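Astanen Cocktail Syrup Set: a long-winded review from someone who makes too many drinks at home

I've been making drinks at home for years and I'm picky about syrups, mostly because I've poured so many bad ones down the sink. So when the Astanen set finally came back in stock in August I grabbed it, the box with the two bottles, ginger on one side and sour orange on the other. I've now gone through both and started on a second round, so I feel okay about having opinions.

First, the ginger. It's hot! I mean that in a good way. A lot of ginger syrups taste like the candy you find at the bottom of your grandmother's purse, and this one tastes like somebody grated a big knob of fresh root and didn't strain it all that carefully. There's a little sediment at the bottom of the bottle, so give it a shake. I forgot the first time and my first drink was mild and sweet and the last one in the bottle about took my head off.

My go-to is a half ounce of the ginger, two ounces of dark rum, the juice of half a lime, and then soda to the top of a tall glass. You could use ginger beer if you like things really sweet, but then why buy the syrup. I also tried it with rye (great), with gin (fine, a little soapy, might have been the gin), and with cold black tea and no booze at all, which I ended up liking best on work nights.

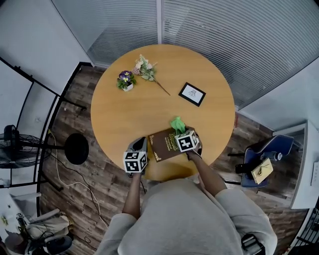
The sour orange took me longer to warm up to. On its own off a spoon it's bitter, like the white part of the peel, and I was ready to write it off. Then I put it in a whiskey sour in place of the sugar and okay, I get it now. It gives you the sweetness and a bit of that marmalade thing at the end. I use less lemon than I normally would, maybe two thirds of what the recipe card says. The recipe card, by the way, is not great. It has 17 drinks on it in tiny type and most of them want a liqueur I don't own and don't plan to own.

If you've used the Jovau orange, which is the one most stores around me carry, the Astanen is darker, less sweet, and thinner. The Jovau clings to the ice and you have to really stir it. I still keep a bottle of Jovau for pancakes. For drinks I've pretty much switched over.

Now for the gripes. The pour spout. Whoever came up with this plastic insert has never made four drinks in a row with people waiting. It dribbles down the neck every single time, and by the end of the evening the bottle is glued to the shelf. I pulled the insert out with pliers and stuck in one of the steel Nakov pourers I already had, and that fixed it -- it fits tight and it doesn't glug. Should I have to do that with syrup at this price? No. But if you've got a spare pourer in a drawer, you're set.

The label is the other thing. It's pretty, but it's plain paper with no coating, and after a couple of trips in and out of the fridge mine had turned to mush. I wrote GINGER on a strip of tape. Very classy.
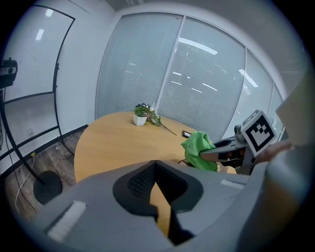
Serving is where the sour orange surprised me, because it does so well in a pitcher. I made a batch for a get-together with the syrup, bourbon, lemon, and a pot of weak tea, and left it in the fridge from noon until people showed up, and it tasted better than it had when I mixed it. If you're going to do a pitcher, put it out someplace people can get at it from every side. A round table with a light wood top is perfect for this, no corners to reach over, though do put a tray under the pitcher, because this stuff is sticky and pale wood shows every orange ring. Wipe up with warm water right away and you'll be fine. Leave it overnight and you'll be scrubbing.

Shelf life: the box says two months in the fridge after opening. I've never gotten a bottle to last that long so I can't tell you. The ginger did lose some of its kick by the third week or so, and I just used a little more of it. The orange tasted the same all the way to the bottom.

A couple of people in the comments on my last review asked how these stack up against the Tang bar syrups. I've only had the Tang ginger, once, at somebody else's house, and I remember it being smoother and a lot less spicy. If you don't like heat, go that way. I'd want to try it again before saying more than that.

I know there are roughly 1,000 of these little syrup companies now and they all have the same brown bottle with the same old-timey lettering. I've been burned by plenty of them. This is one I'd buy with my own money, and I have, twice. The ginger gets five stars from me, the sour orange gets four, and the spout gets one, and that's me being nice.

Would I give it as a gift? Sure, to somebody who already likes making drinks. Throw in a decent pourer and a bag of limes and skip the recipe card. If they're more of a beer person, get them something else.

Update: I'm told the ginger now comes in a bigger bottle on its own. Same spout, from the photo on the order page. I'll be getting it anyway.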